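July, early, coffee in hand

The table is in! I have been grinning at it since I got up. Mulugeta Nigatu drove it over from Dumport last night in the back of the Yimer, wrapped in every blanket he owns, and the two of us walked it up the front steps with a rest on each one. He wouldn't stay for supper. He did stay long enough to run his hand along the top and say "well, that's a table," and from him I'll take it.

I'd forgotten how pale it is. In the shop at Grurncombe it stood between two big brown sideboards and looked almost yellow, and I worried the whole way home that I'd picked wrong. In our light it's a soft, creamy sort of wood and I love it. The old one was so dark that the kitchen felt like four in the afternoon all day long.

I haven't put a thing on it yet. I know that can't last in this house, so I'm enjoying it while I can.

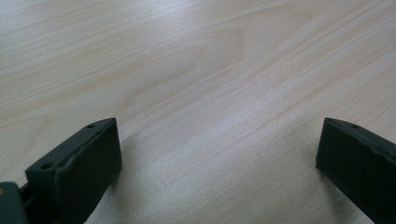

The new table, first morning.

It cost $941 with the delivery taken off, which is more than I have ever spent on a piece of furniture, and I've been saving for it out of the alterations money for over 2 years. I wrote the number in the back of this book when I started and crossed off bits as I went. Last week I drew a line through the whole page. That felt great!

Measured the wall again to be sure. There's room to pull the chairs out on the window side and still open the oven, if whoever is sitting at the end tucks in. Five of us will fit for Sunday suppers – six if somebody is small.

Mid-morning

I keep going back to look at the grain. It runs the long way, mostly side to side when you're standing at it, and it wanders a little, like lines in sand. Some streaks are peachy and some go nearly white. There's one darker, more orange patch that I've already decided is my end. When the light comes across the top it gets a gentle shine, and I had to put my palm on it to convince myself it wasn't still tacky from the finish. It wasn't. Smooth as anything.

The man at the shop said to wipe it with a barely damp cloth and dry it right after, and to leave the wax alone until fall. He sold me a tin of Goveck anyway, so it's sitting in the cupboard under the sink waiting for its turn. I asked about hot dishes and he made a face. I need to dig out the cork mats, or sew some. I have that quilted cotton left over from the porch pillows and it would only take an evening. Four big ones and a runner? I'd like a runner, but then I'd be covering it up, and I've only had it one night. 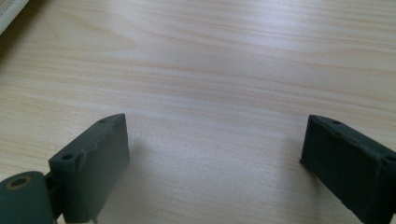

After lunch

Ate my sandwich at it, over a plate, like a guest. Then I called my sister and told her all about it for twenty minutes and she was very patient. She wants the old one for her basement, to do puzzles on, so that's settled, and Mulugeta says he can take it on his next run if I have the legs off by then. Must find the hex key. It was in the drawer with the candles and now it isn't.

Still to do: felt pads for the feet before anyone drags it, lower the lamp a bit, ask about the matching bench (they had one at the back, no price on it). And I want to write the month underneath in pencil, the way my grandmother did with hers. Tonight, if I can get down there and back up again.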